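Progress report to the Jernberg Fund, 21 Jul 2021
Itmont Harbor Market: new roof and vendor training

Roof and drains

The roof over the east row is on! Joonas Hyvönen's crew finished the last panels ten days early, and all 24 stalls on that side are back with their vendors. The drains by the Hakala Street gate still need a second inspection.
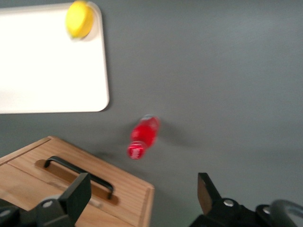 Vendor training

We had hoped for 150 sign-ups and got 219 (fruit sellers, bakers, even two of the fish families). Saimi Kettunen has added an evening class on permits and food labels to fit everyone in.
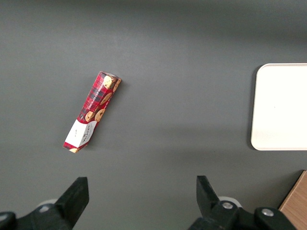 Fees stay frozen until December, as agreed with the town. We have $1,872 left in the training line and would love to spend it on a second permit class.

Kerttu Toivonen, market manager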